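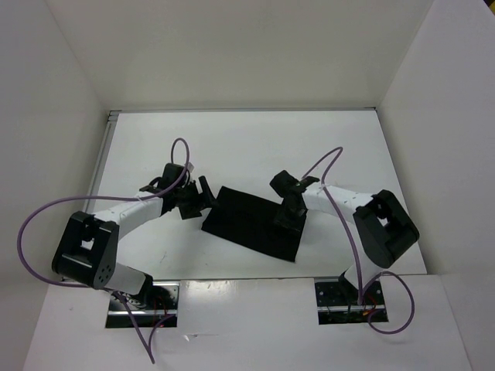
February
By a staff writer

The owner of Daketti has been taking in alterations in the same storefront for 12 years, and she still does the pinning herself. Customers step up on a low box by the window, she kneels, and most of the talking gets done while she has pins in her mouth.

"Hems pay the rent," she said. "People think it's wedding dresses. It's pants."

She keeps a paper ledger next to the register. Last year it came to 2,881 pieces, counting each garment once no matter how much was done to it. More than 900 of those were plain pant hems. Zippers came second, and after that it was coat linings, which she would do more of if people didn't wait so long.

"A lining goes under the arm first. You get a little split there, and that's ten minutes with a needle. They bring it to me when the whole sleeve is hanging out."

She learned the trade from an aunt who did piecework at home, then spent several years in the back room of Nikzad, a dry cleaner across town. The cleaner wanted everything turned around overnight. She said she got fast there but picked up habits she later had to drop, such as cutting before pressing.

"You press it first. I don't care if the customer pressed it at home. If there's a crease in it when you cut, your line is wrong and you can't put the cloth back."

Her main machine is a secondhand industrial model she bought when she opened. She has a serger for knits and an old domestic machine that she keeps for buttonholes. Asked whether she would replace any of them, she said she would replace the iron.

Black clothes get done in the morning. She does not like matching black thread under a lamp, and there are more blacks than people suppose. "One is a little brown, one is a little blue. You sew it at night, it looks fine, and then you take it outside."

Prices have gone up once in the past three years. A basic hem now takes a week, or two before prom season. She turns away leather, most swimwear and anything that has not been washed. She used to say yes to slipcovers and stopped after a job for a restaurant called Brivusico, where she sewed covers for 56 chairs and found out on delivery that the chairs came in two sizes.

"I measured one chair," she said. "So that was my own fault. I did half of them over."

She has no plans to open a second shop. She would like a helper two afternoons a week, someone who can already sew a straight seam and doesn't mind answering the phone. Two people have tried it. One left for school and the other wanted to design.

"I have nothing against design," she said. "But there's a rack of pants back there."

The shop opens at 9 a.m. and closes for lunch. Pickups are easiest after 3.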